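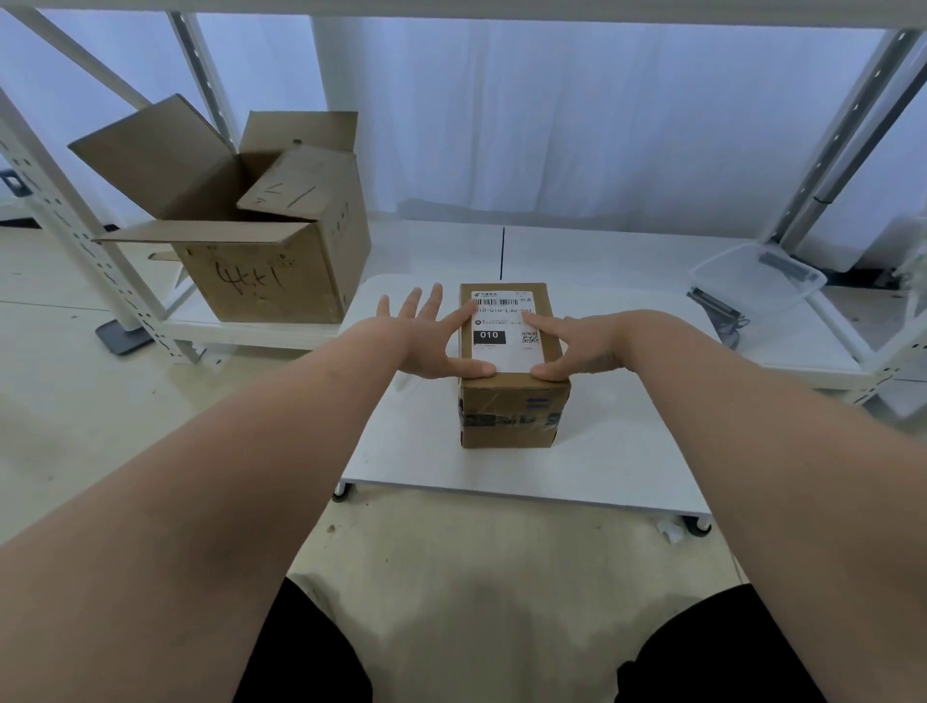

How does a computer guess the shape of a molecule?

Atoms joined together are fussy. Squash them too close and they push back. Pull them apart and they tug, like a dog that has seen the bath. A chemist's program gives each arrangement a score called its energy, and low is good. So the computer nudges an atom, checks the score, and nudges again – maybe 475 times. It never gets bored. Chemists do, so they go and have lunch.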